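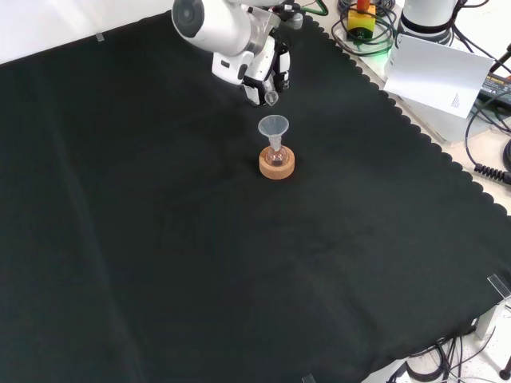
Weline is a tabletop arm package from Otel for small workshops, school labs and home kitchens that want to try automation with small chores. Many customers ask us first if it can already do the work of a person at the bench. Our answer is: some of the work, and slowly. Holding a small clear plastic piece over a funnel in a round-bottom flask is the kind of task we mean, and the cork ring under the flask is as important as the gripper. Glass with a round bottom must have a good seat, or the best arm will not help you.

What it can do now
Pick up small rigid parts and place them. Bring a light part above an opening and let it go. Sort lids, caps and spoons from a tray, if they do not lie on each other.

What it can not do yet
Folding towels is still poor. In our March trial, Gizella Bakos gave it 100 hand towels and it folded 65 of them well enough for the shelf. Washing glass by hand we do not offer. Clear objects remain difficult for the vision, so we advise a dark matte cloth under the work, fixed at the edges.

In the package
Arm with two-finger gripper
Emergency stop with cable
Power adapter
Tillow control software, license for 2 computers
Printed quick guide

Order number: Weline 354

Please keep the emergency stop within reach of the operator at all times. The arm should not work alone in a room with children or pets.

Questions before ordering go to Hakim Wattimena in sales. For a test with your own objects, write to Benedek Bognár and tell him the size and the weight. Tests are made every Wednesday, and you receive the results also when the arm has failed.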